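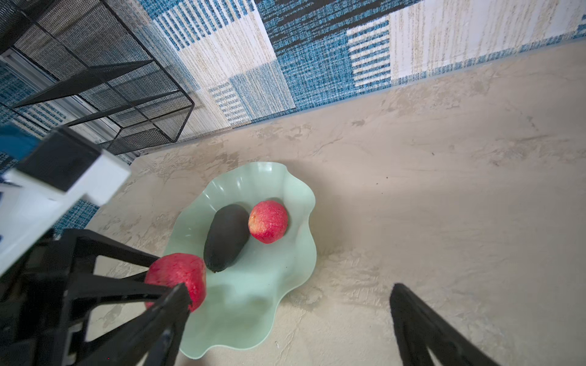
*Patterned wall and wire rack*

## About Plumeck

Plumeck makes propellers and propeller hubs for ultralight aeroplanes, powered paragliders and small gyroplanes. We are based in Bretent, in a single-storey unit next to the old grain store, and everything we sell is made and balanced there.

The company was started by Lilla Szalai, who flew an ultralight of her own and could not find a ground-adjustable propeller she liked for it. She built the first one at home. Viktória Pintér joined two years later to run the workshop and still does. There are 12 of us now, and four hold a pilot's licence.

### What we make

**Beno** is our two-blade propeller for paramotors and light trikes. It comes in left-hand and right-hand rotation and splits at the hub for transport.

**Carré** is a three-blade, ground-adjustable propeller for engines up to 60 hp. Pitch is set with the pin gauge supplied in the box. Blades are sold singly, so if you damage one you do not have to replace the set. We need the serial number from the blade root to match the weight.

We also make spacers, spinner plates and bolt sets. If your gearbox has an unusual bolt pattern, send us a drawing with the dimensions in millimetres.

### How we work

Each blade is weighed, matched and balanced before it leaves us, and the figures go on a card packed with the propeller. Please keep the card with your aircraft papers. We hold the same figures here, filed by serial number. Number 2569 was the last one entered before this page was updated.

We have supplied over 1000 customers, mostly private owners and flying schools. Repairs are taken on for our own propellers only. Leading edge damage can usually be repaired, but we scrap any blade with a crack at the root.

### Visiting

You are welcome to collect an order or bring a propeller in for checking. Ring first, as the workshop closes for lunch. We shut for one week in April for machine servicing and do not send out parcels during that week.

Page last updated Sep 16, 2018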